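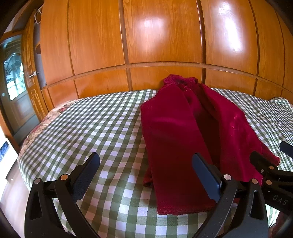

天鹅绒为什么摸起来软软的

天鹅绒是一种布。用手轻轻摸它，会觉得表面像一层很短的毛。顺着一个方向摸，它很滑；倒过来摸，就有一点涩。颜色也会跟着变，刚才还是亮的地方，一下子暗了下去。这篇文章讲的就是这层短毛是怎么来的，以及它为什么会“变色”。

先看普通的布

找一块棉布，比如手帕或者格子床单，凑近了看。你会看到一根一根的线，有的竖着走，有的横着走。竖着的线叫经线，横着的线叫纬线。纬线从一根经线的上面过去，再从下一根经线的下面钻过去，一上一下，来回穿。这样织出来的布是平的，叫平织布。

格子布也是这样织的。把白线和有颜色的线按顺序排好，横的竖的都这样排，两种线碰到一起，格子就出来了。颜色深的格子，是彩线碰上彩线；颜色浅一点的格子，是彩线碰上白线；白格子，是白线碰上白线。

天鹅绒多了一组线

天鹅绒底下也有一层平平的布，叫地布。不同的是，织的时候还多用了一组线，叫绒经。绒经不老老实实地躺着，它会从地布里站起来。

很久以前，人们是这样织的：织几下，就在绒经下面横着放一根细细的金属杆，让绒经从杆子上面绕过去，形成一排小圈。再织几下，把圈固定住。然后用一把小刀沿着杆子上的槽划过去，小圈的顶被割开，每个圈就变成两小撮立着的毛。杆子拿出来，放到前面再用。一排一排地割下去，布面上就长满了短毛。

这个办法很慢。一个熟练的织工忙一整天，织出来的布常常还没有一本书长。所以从前的天鹅绒很贵，多半是有钱人才穿得起。

如果小圈不割开，就那样留着，织出来的布也很好看，摸起来硬一些。毛巾上的小圈跟它有点像。有的织工在同一块布上割一些、留一些，割开的地方颜色深，没割的地方颜色浅，这样就能织出花来。

机器是怎么织的

现在的工厂大多用另一种办法：一次织两块布，一块在上，一块在下，中间隔着一条窄缝。绒经在两块布之间来回穿，把它们连在一起，像夹心饼干中间的夹心。织好以后，一把很快的刀从缝里横着切过去，两块布就分开了。切断的绒经一半留在上面，一半留在下面，每块布都有了一面毛。

刚切开的毛长短不太齐。布还要送去刷一刷，剪一剪，再用蒸汽熏一熏，让毛站好。

织工安内日卡·佩谢克（Anežka Pešek）在一家叫 Ikine 的小织布坊工作，她织绒布已经39年了。坊里有一台老木织机，织的时候要用脚踩踏板。她教小学徒的第一件事是听声音：刀子划过绒圈的时候，声音应该是均匀的“沙沙”声。要是中间忽然没声音了，就说明有几个圈漏掉了，得停下来补。

她织过的最长的一块绒布，用了172天。那块布后来做了一家小剧院的幕布。

为什么颜色会变

把手掌放在天鹅绒上，往下抹一下，再往上抹一下，你会发现两次抹出来的颜色不一样。布上的染料没有变，变的是毛倒下去的方向。

每一根短毛都有一个侧面和一个尖。光照在侧面上，会有不少光弹回来，进到你的眼睛里，看起来就亮。如果毛尖对着你，光会钻进毛和毛之间的缝里，在里面撞来撞去，出来的就很少，看起来就暗。

裁缝很在意这件事。做一件衣服，左边和右边的布必须朝同一个方向裁。如果有一片裁反了，穿上以后看起来就像用了两种颜色的布。

它是用什么做的

最早的天鹅绒是用蚕丝织的，又轻又亮。后来也有用棉线织的，没有那么亮，比较耐穿。现在商店里的很多天鹅绒是用化学纤维织的，价钱便宜，有的还能放进洗衣机。想知道一件衣服是什么做的，可以看缝在里面的小标签。

有一种布跟天鹅绒很像，叫灯芯绒。它的毛是一条一条的，中间有沟。灯芯绒的毛来自纬线，天鹅绒的毛来自经线。

怎样照顾天鹅绒

天鹅绒容易粘灰尘和线头，它们会挂在短毛上。可以用软毛刷顺着毛轻轻刷，不要来回使劲搓。

衣服最好挂起来。叠着放久了，折的地方毛会倒，留下一道印子。有了印子也不要用熨斗直接压，熨斗会把毛压扁。请大人帮忙，把衣服挂在有热蒸汽的地方，等毛吸了水汽，再用刷子把它们刷起来。

胳膊肘和袖口经常蹭到桌子，那里的毛磨得最快。毛磨没了，就会露出底下的地布，这种地方刷子也救不回来。

自己试一试

你需要准备：一块硬纸板，一团毛线，一把圆头剪刀。

把纸板剪成长条，宽度跟你的2根手指并起来差不多。把毛线一圈挨一圈地绕在纸板上，多绕一些。用另一根毛线从纸板的一边穿过所有的圈，拉紧，打结。然后沿着纸板的另一边，把圈一个一个剪开。拿掉纸板，你会得到一排立着的毛。

用手把这排毛往左压，再往右压，在窗户旁边看看它的颜色。换一种深色的毛线再做一次，比一比哪一种变化更明显。

小词典

经线：织布时竖着的线。
纬线：织布时横着的线。
绒经：织天鹅绒时多出来的那组线，会变成短毛。
地布：天鹅绒底下那层平的布。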